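About us

Bindo is a small company which makes paper cups for hot drinks. We are in the same building from the beginning, a former bakery beside the railway, and the loading door still has the old bell. Our customers are coffee bars, school canteens, theaters and a few offices where people drink a lot of tea.

How we started

Aarne Savolainen and Siv Nordin started Bindo after they had worked together for many years in a printing house. Aarne knew paper and glue. Siv knew the customers, and she was tired of hearing from them that a cup is either too hot to hold or needs a separate sleeve, which then falls on the floor. They bought one used forming machine and put it where the bakery oven had been. The first winter they made cups in the day and delivered them in the evening with Siv's own car.

The first cups were not so good. The wall was too soft, and one theater sent back a full pallet. Aarne kept a box of those cups under his desk and he still shows them to every new colleague in the first week.

What we make

We make single wall cups, double wall cups and ribbed cups, all in brown or white paper. We also sell lids, but the lids we buy from Garside and we do not pretend they are ours. The smallest order is 717 cups, which many people ask about. It is the number that fits in our smallest carton when the cups are stacked in sleeves, and we never found a reason to make it rounder. For the tall ribbed cup the usual order is 2,000.

Most of our customers know us because of the ribbed cup. Inside is a smooth cup, and around it comes a layer of corrugated paper with the ribs facing out. Between the two layers there is some air, and this air keeps the heat away from the fingers.

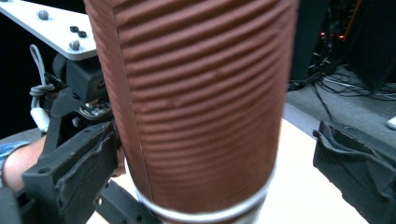 Our wrapping line is the work of Nilmini Majumder, who came to us from furniture production and had never made a cup before. She changed the way the paper is cut, and later also the glue. When you wrap a ribbed layer around a cup, the two ends must meet somewhere, and for a long time customers asked us if we can hide this place. We cannot, and after some years we stopped to apologize for it. On the tall brown cup you can find it as a line going down the side, a little lighter than the rest, where the paper lies over itself. The thin white band at the bottom also stays. Nilmini has tried to bring the ribs lower, but then the cups stick together in the stack, and a barista with a long line of guests does not want to fight with a stack of cups.

Who we are

Aarne is responsible for materials and still does most of the paper buying. Siv takes care of the customers and the prices. Nilmini leads production. Dennis Blackburn runs the warehouse and is the person you hear when you call before eight in the morning. Lacey Nuttall makes the print designs, and she will tell you in a friendly way if your logo is too small for a ribbed surface. Thin letters get lost between the ribs, so please send her the thick version if you have one.

Printing and samples

We print in one or two colors. For a full color picture we recommend the single wall cup, where the surface is smooth. Samples are free for cafes and schools. You get 5 cups of each type that you choose, without print, and Dennis sends them every Tuesday. Please fill them with your own drinks and carry them around a little before you order.

Visit us

You are welcome to see the production if you write to us first. In October we are very busy with the winter orders, so another month is better. The entrance is from the yard, at the green door. Please ring the bell two times, it is loud inside and the first time we often do not hear it.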